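Section 4: Running the Open Day Demonstration
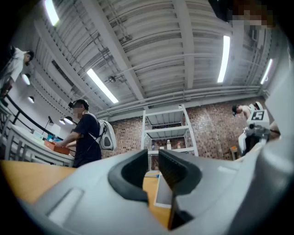 A reader at the Menelham site writes that visitors kept picking up the hand-held gripper before the talk was over, and asks for the handout step to come later. It is now step 4.

1. Lay a sheet of paper on the wooden table for the pick task.
2. Put on the headset and backpack. Tighten the shoulder straps.
3. Show one full task at the white counter, using the orange box.
4. Hand the gripper to the first visitor. Let them open and close the fingers before they try the paper.
5. Allow 2 minutes per visitor.

Note: The Dornetti session log holds 2,000 entries. Export it at 1,523 or earlier.

Caution: Keep hair and sleeves away from the gripper fingers.

Caution: Visitors must not touch the square marker on the robot. If it shifts, go back to Section 3 and repeat the alignment.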